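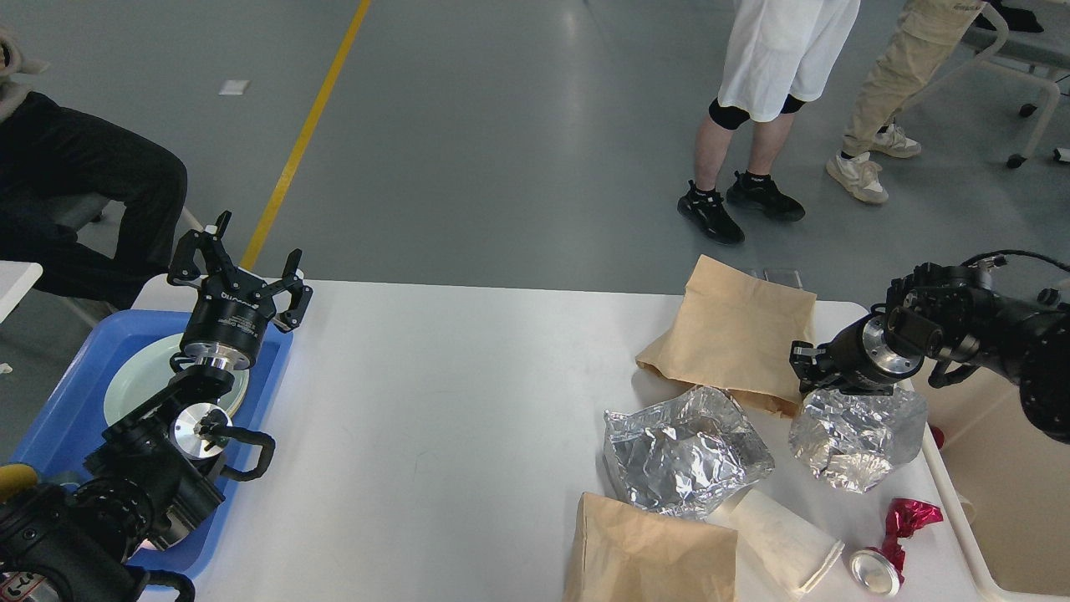
Abbas Kermani
Site services, Cesbridge
Revised 2018-11-28

Section 4. Clearing the lunch table

These steps cover the table and the bin next to it. For the kitchen counter and the Plattner dishwasher, see Section 5.

4.1 Before you start

1. Put a clean liner in the bin. Use the Elby liners, order no. 333, kept on the bottom shelf of the supply closet.
2. Set the bin on the floor at the end of the table. It should not block the walkway.
3. Lay the tray flat on the table, at the end away from the bin. Plates go in the tray. Packaging does not.

Note: The liners come in rolls of 20. Write it on the order sheet when you open the last roll.

4.2 Sorting the packaging

4. Empty paper cups into the sink before you throw them away.
5. Check paper bags for napkins, forks and sauce packets. Flatten the bags.
6. Scrape food out of foil containers, then press the foil into a ball.
7. Pour out any liquid left in cans. Cans go in last – they are heavy enough to tear a thin liner if they are dropped.

Caution: Crushed foil trays can have sharp edges. Hold them by a folded side. 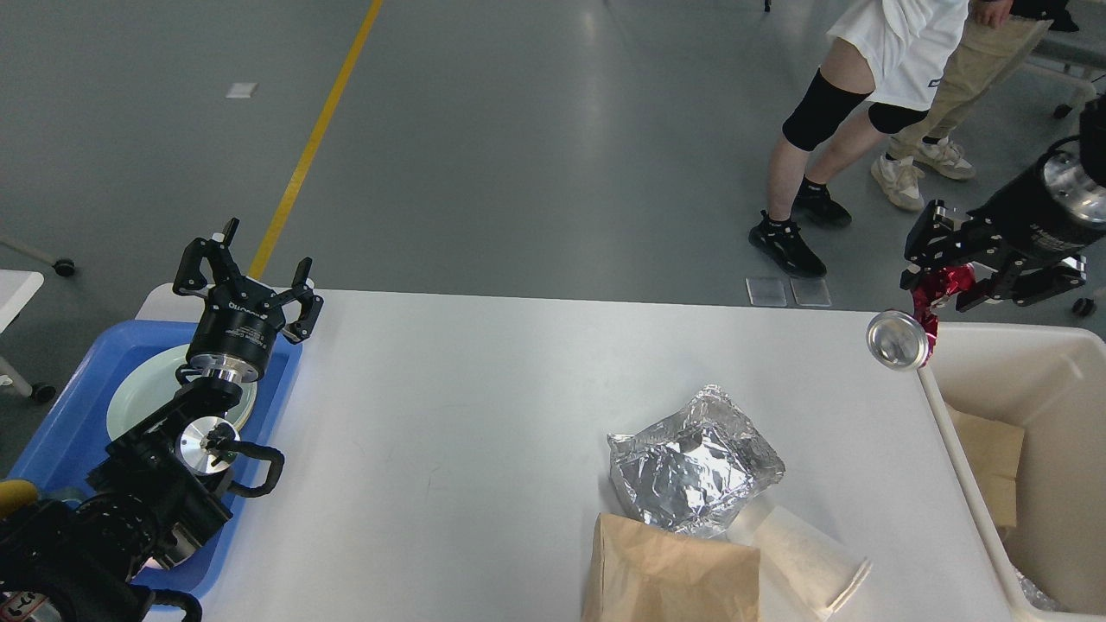
A reader at the Morura office asked whether foil with baked-on cheese has to be washed first. Scraping is enough. If the cheese won't come off, put the foil in the general waste in the kitchen.

4.3 Filling the bin

8. Put paper and cardboard in first and push it down with a flat hand.
9. Stop when the bin is three-quarters full and tie the liner.
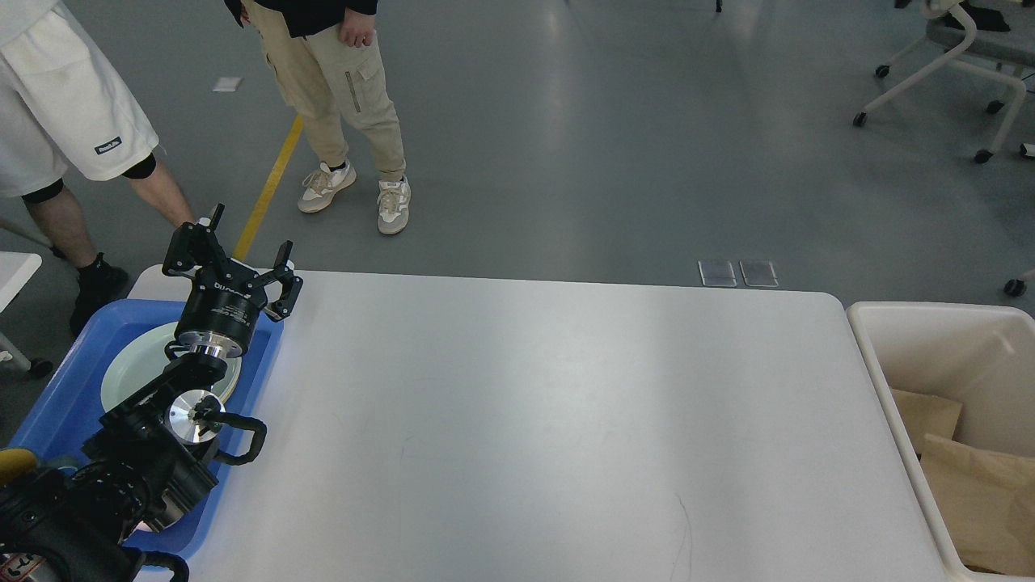
Most problems with this bin come from paper. It springs back after you press it and looks like more than it is. Crumpled brown sheets in loose layers, like the ones in the bin here, should be taken out and folded before anything else goes on top. Do this at the table, never over the open bin.

10. Fold large sheets in half twice.
11. Put them back flat against the side.
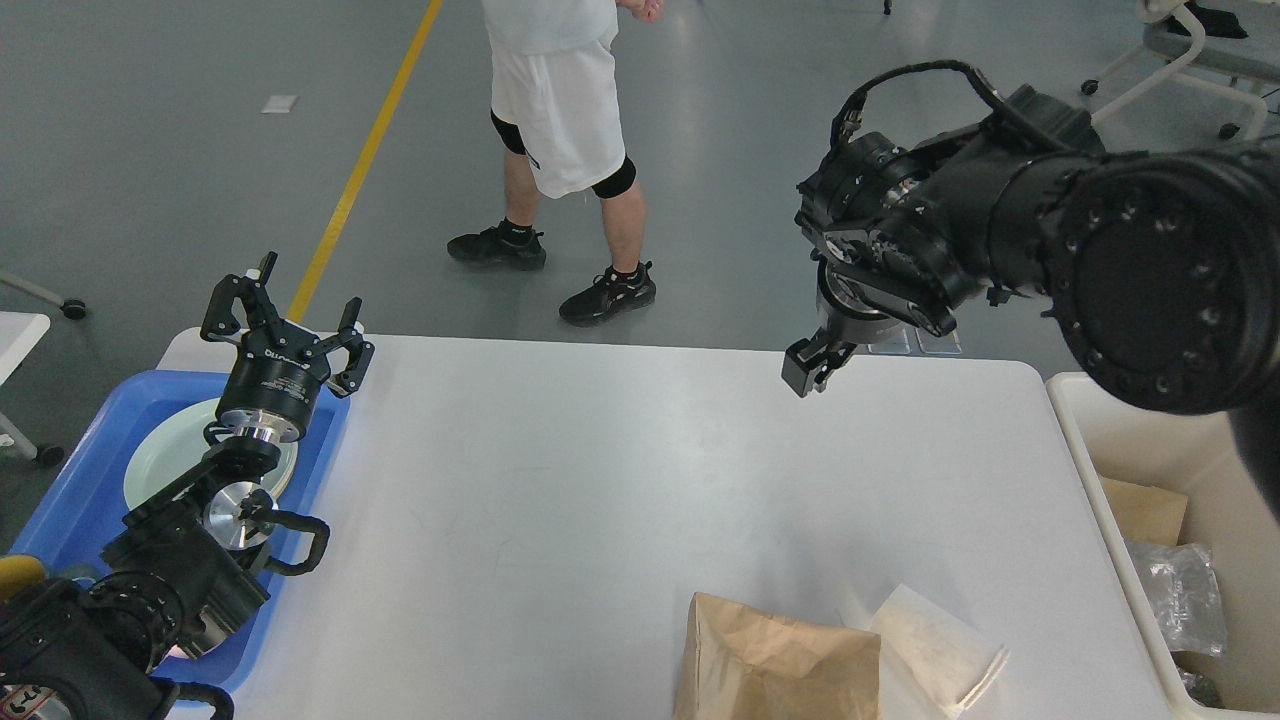

12. Go over the table once more for small pieces, then wipe it from the tray end toward the bin. Use a damp cloth and the mild cleaner only. Scouring pads leave marks in the surface.
13. Carry the tray to the kitchen with both hands. Do not stack more than 4 plates in it.

Note: Full liners go out by 2 p.m. From October on the back gate is locked after that, and the key is at the front desk.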